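테이프 한 조각을 이해하는 소프트웨어

글 Khôi Trình | Aug 2, 2022

포장용 테이프를 제대로 뜯어 본 적이 있다면 알 것이다. 끝을 찾아 손톱으로 긁고, 조금 들뜬 곳을 잡아 당기고, 상자에 대고 눌러 붙인 다음 손목을 살짝 비튼다. 찍 하는 소리와 함께 테이프가 끊어진다. 사람은 이 동작을 딴생각을 하면서도 한다. 그런데 이 몇 초를 컴퓨터가 계획할 수 있는 말로 옮기려고 하면 이야기가 달라진다. 나는 지난 2월부터 그 일을 하는 팀을 따라다녔고, 솔직히 말해 테이프가 이렇게 재미있는 물건인 줄 몰랐다.

팀의 이름은 Skunidari다. 로봇 팔을 만드는 회사가 아니라 양손 조작을 위한 작업 계획기를 만드는 소프트웨어 팀이다. 계획기의 이름은 Falcão. 카메라가 본 것을 받아서 지금 작업이 어느 단계에 있는지 추정하고, 왼손과 오른손이 다음에 무엇을 해야 하는지를 정해 제어기에 넘긴다. 말로는 한 줄인데 코드로는 아주 길다.

첫 방문 때 화면에 떠 있던 것은 그래프였다. 동그라미마다 '잡기', '누르기', '당기기', '끊기' 같은 이름이 붙어 있고 그 사이를 화살표가 잇는다. 상자를 옮기는 작업의 그래프는 거의 일직선이다. 테이프 작업의 그래프는 실뭉치 같았다. 당기다가 다시 누르고, 누르다가 잡는 위치를 고치고, 끊으려다 도로 당긴다. 게다가 두 손이 각각 자기 그래프를 갖고 있고, 둘이 서로를 기다려야 하는 지점이 곳곳에 있다. 개발자들은 이 지점을 '악수'라고 부른다. 한 손이 테이프를 누르기 전에 다른 손이 당기기 시작하면 악수가 깨진 것이다. 처음에는 웃었는데, 한나절 듣고 나니 나도 그 말을 쓰고 있었다!

Falcão가 배우는 재료는 사람이 일하는 모습을 머리 높이에서 담은 영상이다. 택배 상자가 쌓인 평범한 책상에서 사람이 포장을 하고, 팀은 그 기록을 구간별로 잘라 단계 이름을 붙인다. 지금까지 이름이 붙은 구간이 4,000개. 숫자만 보면 많지 않지만 한 구간을 자르는 데 드는 토론을 옆에서 들어 보면 생각이 바뀐다. 누르기는 손가락이 닿는 순간 시작되는가, 힘이 실리는 순간 시작되는가? 영상에서는 힘이 보이지 않는다. 그래서 규칙을 정하고, 규칙에 맞지 않는 장면이 나오면 규칙을 고친다.
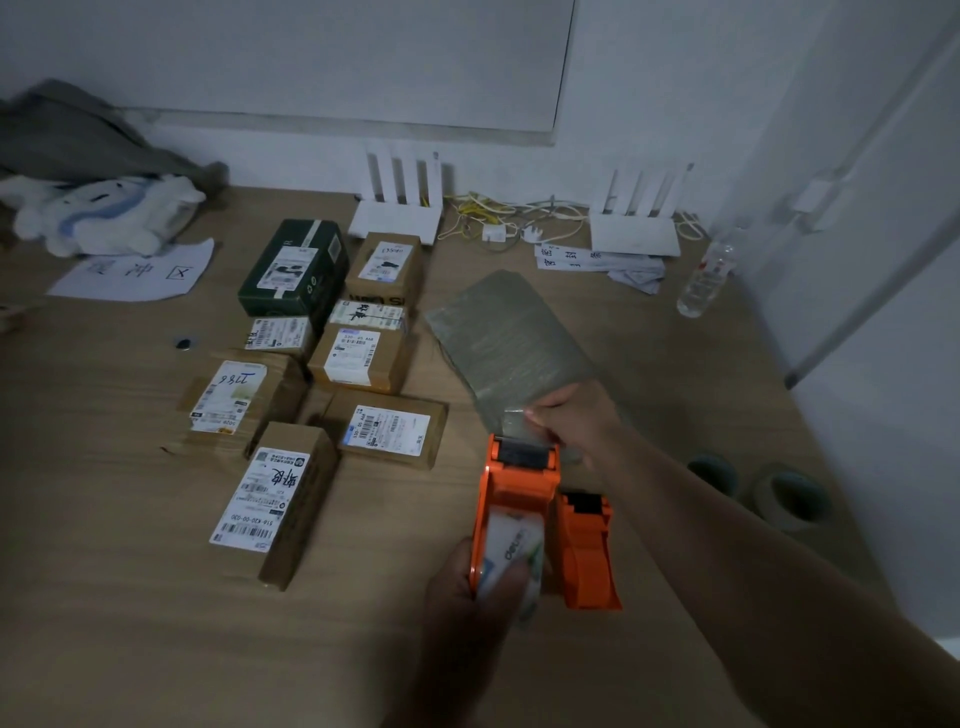

투명 테이프는 인식 쪽 사람들에게 오랜 골칫거리다. 색이 없고, 빛이 어디서 오느냐에 따라 반짝이거나 사라진다. 비닐 위에 붙은 투명 테이프라면 더하다. 비닐도 번들거리고 테이프도 번들거리니 경계가 어디인지 사람 눈으로도 헷갈린다. Falcão의 초기 버전은 테이프를 직접 찾으려고 했다. 픽셀 단위로 테이프 영역을 칠하는 분할 모델을 붙였는데, 반사광이 조금만 바뀌어도 결과가 출렁였다.

그래서 방향을 틀었다. 테이프를 보는 대신 테이프를 다루는 것들을 본다. 주황색 커터는 잘 보인다. 손도 잘 보인다. 커터의 날이 어디를 향하는지, 두 손이 얼마나 떨어져 있는지, 손가락이 포장물의 면과 나란한지를 알면 그 사이에 테이프가 어떻게 놓여 있을지 꽤 좁은 범위로 추정할 수 있다. 계획기 안에서 테이프는 이제 물체가 아니라 제약 조건이다. 한쪽 끝은 커터의 날에, 다른 쪽 끝은 포장물에 묶인 띠. 나는 이 발상이 정말 마음에 든다. 보이지 않는 것을 더 열심히 보려고 애쓰지 않고, 보이는 것들의 관계로 풀어낸 것이다.

물론 공짜는 아니다. 띠가 묶여 있다는 가정은 테이프 끝이 롤에 도로 달라붙는 순간 무너진다. 포장을 해 본 사람이라면 누구나 겪는 그 짜증스러운 일이 소프트웨어에서는 상태 추정의 붕괴로 나타난다. 계획기는 테이프가 나와 있다고 믿고 커터를 움직이는데 실제로는 아무것도 나와 있지 않다. 시뮬레이터에서 이 장면을 보면 좀 안쓰럽다. 허공을 정성껏 봉하고 있으니까.

대책으로 나온 것이 '의심값'이다. 각 단계마다 계획기가 자기 믿음을 얼마나 의심하는지를 따로 계산하고, 이 값이 기준을 넘으면 다음 단계로 가지 않고 확인 동작을 끼워 넣는다. 커터를 살짝 돌려 날 쪽을 카메라에 보여 주는 동작이 대표적이다. 사람도 똑같이 한다. 영상을 다시 돌려 보면 작업자가 손목을 기울여 날 끝을 힐끗 보는 듯한 구간이 수두룩한데, 예전 라벨 규칙에서는 이것을 모두 '쓸데없는 움직임'으로 분류해 버렸다. 팀은 41번째 규칙 개정에서 이 구간에 '확인'이라는 이름을 새로 주었다. 버려 두었던 데이터가 가장 쓸모 있는 데이터가 된 셈이다.

라벨 도구 이야기도 빼놓을 수 없다. 이름은 Landdale이고, 원래는 팀 내부에서만 쓰던 간단한 타임라인 편집기였다. 위에는 왼손 줄, 아래에는 오른손 줄이 있고, 악수 지점은 두 줄을 잇는 세로선으로 표시된다. 세로선을 끌면 양쪽 구간이 함께 움직인다. 별것 아닌 기능 같지만 이것이 들어오기 전에는 한쪽 경계를 고칠 때마다 반대쪽을 손으로 맞춰야 했고, 그러다 한 칸씩 어긋난 구간이 학습 데이터에 섞여 들어갔다. 어긋난 구간으로 배운 계획기는 한 손이 늘 반 박자 늦었다. 원인을 찾는 데 3주가 걸렸다고 한다. 모델 구조를 바꿔 보고, 손 추적기를 의심하고, 제어 주기까지 건드린 다음에야 타임라인이 범인이라는 것을 알았다.

나는 Landdale을 직접 써 보았다. 한 구간을 맡아 잡기부터 끊기까지 이름을 붙이는데, 처음 몇 번은 자신만만하게 틀렸다. 특히 커터를 쓰는 구간과 커터를 만지는 구간을 가르기가 어려웠다. 손이 커터에 닿아 있다고 해서 다 포장을 하는 중은 아니다. 롤을 다루는 손도 있고 그냥 쥐고만 있는 손도 있다. 정지 화면 하나로는 도무지 알 수 없어서 앞뒤를 몇 번이고 돌려 봐야 했다.

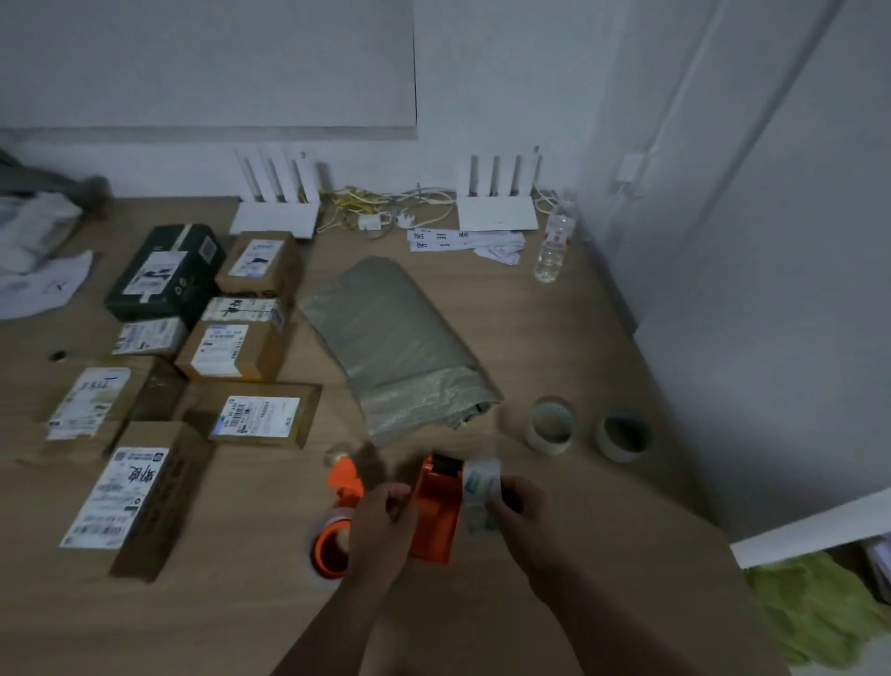
계획 소프트웨어에서 이런 부분은 흔히 '부수 작업'으로 밀려난다. 논문의 그림에는 테이프가 상자에 붙는 순간만 나오고, 롤이나 도구를 챙기는 시간은 빠진다. 그런데 실제로 계획기를 오래 돌려 보면 멈추는 곳은 대개 거기다. 상자를 봉하는 동작은 잘하는데 롤이 바닥나면 그대로 서 버리는 시스템을 누가 쓰겠는가?

Falcão는 소모품을 따로 다룬다. 롤에는 '남은 양'이라는 변수가 있고, 이 변수는 카메라가 본 롤의 두께와 지금까지 끊은 횟수로 갱신된다. 두 추정이 크게 벌어지면 역시 의심값이 올라간다. 남은 양이 적다고 판단하면 계획기는 봉하는 작업 중간에 끊기지 않도록 교체를 앞당긴다. 여기서 재미있는 것은 교체 작업의 그래프다. 봉하는 작업에서는 대체로 한 손이 버티고 다른 손이 움직이는데, 교체에서는 역할이 쉴 새 없이 바뀐다. 커터를 책상에 세워 둘 수도 있고 손에 든 채로 할 수도 있으니, 책상 자체가 세 번째 손 노릇을 하기도 한다. 팀은 아예 책상을 그래프에 넣었다. 왼손, 오른손, 책상. 책상도 악수를 한다.

이 구조는 Virnstead라는 물류 소프트웨어 업체와의 시험에서 2단계까지 올라갔다. 첫 단계는 녹화된 작업을 보며 다음 행동을 예측하는 것이었고, 지금은 시뮬레이터 안에서 직접 계획을 세운다. 책상 위가 어질러져 있을수록 점수가 떨어지는데, 그 이유가 의외로 단순했다. 물건이 많아서 길이 막히는 것보다, 다 쓴 심과 새 롤을 헷갈리는 일이 더 잦았던 것이다. 둥글고 가운데가 뚫려 있으면 일단 롤이라고 믿는 버릇이 모델에 있었다. 두께를 따로 보게 하자 혼동은 눈에 띄게 줄었다.

다음에 손댈 것은 부드러운 포장물이다. 종이 상자는 눌러도 모양이 거의 그대로지만 비닐 봉투는 누르는 대로 접히고 밀린다. 테이프가 묶여 있어야 할 면 자체가 움직이니, 띠의 한쪽 끝이 어디인지부터 다시 물어야 한다. 지금은 봉투를 작은 평면 여러 장으로 쪼개 근사하는 방법을 시험하고 있는데, 주름이 깊어지면 평면이 서로 뚫고 지나간다. 화면 속에서 봉투가 종이접기처럼 터지는 것을 보고 다들 한숨을 쉬다가, 곧바로 로그를 열어 어느 면이 먼저 뒤집혔는지 찾기 시작했다. 나도 의자를 끌어다 앉았다. 그날 먼저 뒤집힌 것은 오른손 엄지 바로 밑의 면이었다.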